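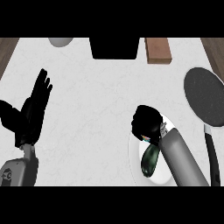
Yogesh Yadav asked last session whether a customs union and a free trade area come to the same thing for a small exporter. They do not, and the difference is the subject of Unit 4.

Unit 4: Customs Unions and Rules of Origin

Members of a free trade area drop tariffs on each other's goods, but each keeps its own tariff toward outside countries. Members of a customs union also drop internal tariffs, and they charge one common external tariff.

Because tariffs differ inside a free trade area, customs officers need to know where a product was made. The tests used are:

Wholly obtained goods (crops, minerals, fish)
Change of tariff heading
Minimum regional value content
Specific processing

Worked case

Tuvar and Tuseck belong to a free trade area. Fekley does not. Tuvar charges 14 percent on kitchen goods from outside the area, and Tuseck charges nothing. The firm Perić ships a pan from Fekley to Tuvar by way of Tuseck. The customs value is $100.

Without rules of origin, the pan would enter Tuvar free of duty. With them, it is still a Fekley product and Perić owes $14. Repacking in Tuseck does not change origin.

In a customs union, the duty would be paid once, at the first point of entry. The members then need an agreement on how to share the revenue.

Terms to know: trade deflection, cumulation, certificate of origin, de minimis.

Reading: course pack, section on preferential origin. Written answers to the worked case are due Aug 10, 2021. Show the duty under both arrangements.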